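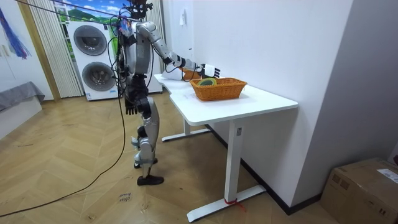 How to Sort Out a Drawer Full of Old Letters and Cards

Print this page | E-mail to a friend

19 Mar 2026

My grandmother kept every piece of mail she ever got, I think, and when her house in Skesdale was sold last August the whole lot came to me. It took me most of the winter to get through it, a little each evening with the radio on, and I learned a few things I'd love to pass along if you have a pile like that waiting for you.

Step 1. Clear a good flat surface

A desk or a dining table is plenty. Wash and dry your hands, put your coffee somewhere else (I learned this one the hard way, with a birthday card from 1962), and don't bother with gloves – they make it too easy to tear thin paper.

Step 2. Sort by sender first

Dates are tempting, but half my letters didn't have one, and the postmarks were smudged. Handwriting is so much easier! After an evening or two you'll know everyone's at a glance. I had 17 piles to begin with, and the biggest by far was from the Kołodziej cousins, who wrote every week and never once ran out of things to say about their plums.

Step 3. Take off the metal and rubber

Paper clips rust and rubber bands go sticky. Slide a slip of stiff paper under a rusted clip before you ease it off. Leave old tape alone, even when it looks ready to lift.

Step 4. Flatten and fold less

Open each letter out and keep it with its envelope, tucked right behind. If a fold is very stiff, let it rest under a heavy book for 2 days before you try again. Please don't iron anything.

Step 5. Box them up

Use acid-free folders, about 35 sheets to each, and write on the folder in pencil before you fill it. Keep the boxes in a closet you live near, so to speak – attics and basements are hard on paper. Mine sit under the spare bed with a label that says Borness, where most of the letters were mailed from, and I still pull one out to read when it rains.

2808 shares | 35 comments

We use cookies to improve your visit. Accept | Settings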